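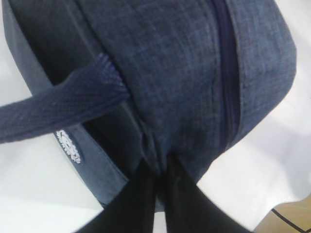 When I moved to Widton, I worked in the office of a small company that sells window frames. On my first day the manager showed me my desk, the printer and the toilets. I asked him where people eat. He looked at me with kindness and said, "Oh, most of us just eat at the desk."

I have now lived in this country 17 years and I still think this is a sad sentence.

In the town where I was born, lunch stopped everything. The bank closed, the school closed, even the man who repaired shoes closed. I do not say we must return to this. My mother worked in a shop in those days and she can tell you who did the cooking during the long beautiful pause. But between two hours at home and nine minutes over a keyboard there is a lot of space, and we do not use it.

My friend Matilde Carrilho works at Neves, a packing firm outside Gandton with 80 employees. They have half an hour for lunch, written in the contract. Matilde told me that in October, when the orders are many, almost all her colleagues take ten minutes and go back. No boss asks them to do it. They see the others standing up, and they stand up also.

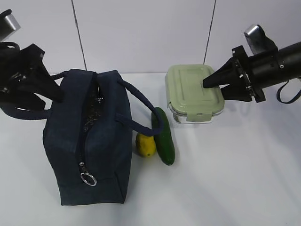 A lunch bag with a zipper and two carry handles.

I understand them very well, for I did the same. I brought rice and beans from home and ate them with one hand, and with the other hand I answered customers. One time I sent a man a price of 500 dollars for a window that cost much more, and the company had to respect it. After this I began to eat outside, on the wall by the parking lot. In winter I sat in my car — not elegant, but the food had a taste again.

Some people will say that lunch at the desk lets them go home earlier. If this is true for you, I have no argument. For me it was never true. I left at the same hour as before, only more tired and with crumbs in my papers.
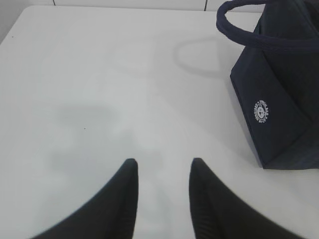

What I would ask from employers is small. Give people a table which is not a work table. Do not put meetings at noon. And the manager should sit there too, at least sometimes, and be seen chewing.

Natnael Gebreyes, my neighbor, drove a bus until he was 77 and ate his lunch every day at the last stop, with the engine off and the doors closed. Passengers knocked on the glass. He showed them his bread and continued to eat, and at the correct minute he opened the doors.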